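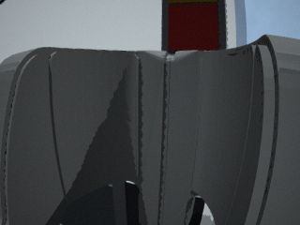

Dark gray, deep red and ochre, the colors of the new Jostlow season.

JOSTLOW, 03/01/2022 - The paint maker Wernero will open its first color studio in Jostlow this month. The studio is located in the former Besson printing house and will offer 233 interior shades, among them 17 new ones which were developed for older homes with small windows.

Visitors can order sample cards in matte or satin finish and take them home for five days without payment. The staff will also mix a shade from a piece of fabric or tile that the customer brings.

"Many people choose a color under the lamp of the store and are disappointed in their own kitchen," said Obaidul Khan, head of the studio. "We ask them to look at the card in the morning and again in the evening, and then come back to us."

The company has tested the studio idea in Jakach, where a smaller location opened in November. According to Fahad Warraich, sales manager for the region, customers there asked mostly for dark tones for doors and hallways - a wish that had influence on the new collection.

Wernero will hold 3 free evening workshops on preparing old walls. Places are limited and registration is possible at the studio desk.

Press contact: Fahad Warraich, Wernero, Jostlow office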